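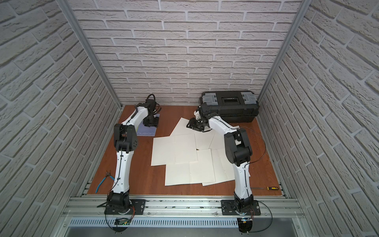

**Zudholm and Sarmiento fishing talks: deal or no deal?**

**remedios_m** — 2/14/24

So the Zudholm side walked out of the second round last night, and their minister is already on the radio saying the quota offer was "an insult". I've read the draft (495 pages, never again) and I can't see the insult anywhere. Has anyone else had a look?

**satwood_bo**

I got as far as the annex on inspections and gave up. That's where the row is, if you ask me. Sarmiento wants its own inspectors on Zudholm boats and no government was going to sign that.

**quintana_a**

> no government was going to sign that

They signed exactly that in July! Two inspectors per port, agreed by both sides, and everyone shook hands. Now Memon's people act as if they've never heard of it.

**satwood_bo**

Per port, yes. On board is a different thing. My uncle fished out of Fadari for years and he'd have gone spare with a foreign official in the wheelhouse.

**esti_aranda**

I'm with Bo on this one. Shahzad Memon is a pain to deal with but he's been saying the same thing since the start, and the Sarmiento team keep slipping it back in under a new heading. Look at the numbering in the annex, it's been moved twice.

**remedios_m**

Fair point about the numbering, I'd missed that. I still think walking out was daft. There are 1,989 licences that run out when the old treaty does, and the crews holding them don't care whose heading it's under.

**quintana_a**

Walking out is theatre. He did it last time and was back at the table before lunch.

**esti_aranda**

Last time he didn't have an election coming, Abilio.

**satwood_bo**

Does anyone know if the Fadari meeting is still on? The ministry page just says "to be confirmed" — and it's said that for ages.

**remedios_m**

Still on as far as I know. I'll post the agenda if they put one up.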